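Print | E-mail this ticket

Posted by Marijke Cuypers, January

Product: Skasteck tabletop arm simulator, trial license
Ticket status: open, then closed, then open again
Handled by: Brenda Insaurralde, Havow support

Problem as first reported

We are reviewing the Skasteck simulator for Cultstead, who want to know if it's worth paying for before they buy real arms. The sales page says we could be picking up objects "in minutes." It didn't say how many, so I can't call it a lie. I have run the default pick task 200 times. The gripper closed on the target in 9 of them. In the rest it went down with great confidence and closed on air, a little short of the thing and a little to the right.

No error messages. The log says "grasp complete" every time, including the times when the object is still lying where it started. I'd like that kind of self-esteem.

Setup is the stock one: default room, default table, default gripper, the wrist camera at its factory setting. I changed nothing, on the theory that I'd have less to confess later.

First reply, Brenda, 9:15

Thanks for the detailed report. Please restart the simulator and confirm you are on the current build. Could you also send the run log?

My answer, 9:40

Restarted. Build number is 1265, and your download page offers me the same one. Log attached. It is long and cheerful.

Second reply, Brenda, 11:05

Looking at your log, the camera pose being loaded is the one for the Visser gripper, which has longer fingers. The trial package ships with both profiles and picks the first one alphabetically if the config line is blank. Open the settings file, find the gripper profile line, and type in the name of the one you are using. Save, restart, run the calibration routine once before the task.

My answer, 1:30

The line was blank, as you say. I note that "Visser" does not come first in any alphabet I was taught, but I typed in the name of ours and moved on. Calibration asked me to confirm that the workspace was clear, then took a long time to do something it didn't describe. I had lunch.

After that, a much better picture. Another 200 runs, and the gripper got the object in most of them. The misses that are left all have the target far back on the table. Close in, it works. I marked the ticket closed and wrote a nice paragraph about your response time.

Reopened by me, 3:50

I take back half of the nice paragraph. With the target at the back, two things go wrong:

1. The arm starts its approach, stops partway, and waits. Then it times out.
2. When it does not stop, it sometimes heads for the wrong place altogether, off toward the wall on the right.

The second one only happens with the light set to "soft side." With lighting set to "flat" I can't reproduce it. My guess is that the detector is treating a shadow as an object, but I'm a reviewer and guesses are what I have instead of source code.

Third reply, Brenda, 4:20

Good guess. There is a known issue with shadow masking in the trial build. As a workaround, leave the lighting on flat, or raise the detection threshold by 2 steps. For the stopping problem, please check the reach limit under arm settings. It defaults to a cautious value. Could you send us one wrist camera view with the target at the back, taken with soft side on? Full resolution if possible.

My answer, 4:45

Reach limit raised. It no longer stops halfway, and I got a clean pick from nearly the back edge. Not from the corner, though. Threshold raised too, which cured the trips to the wall and also made it ignore small targets it used to find, so I have put it back and will live with flat lighting for the demo.

For the review I need to know whether the shadow fix will be in the paid version, and if so, whether "will be" means a release or a feeling. Cultstead will also ask why the log says "grasp complete" when nothing has been grasped. I've asked that twice now and would be happy with any answer, including a short one.

The wrist view you wanted is attached. Full resolution, by the way, seems to be a generous name for it – the camera setting has no higher option in the trial, and I looked in every menu. The target is the small gray-green item way back in the corner, and the dark shape on the beige wall to the right is the shadow I mean, with its blocky head on a long stem. Please leave the ticket open until someone has looked at both. 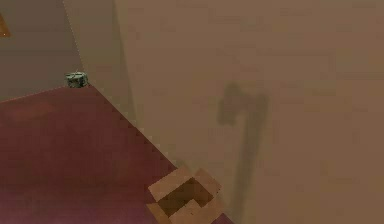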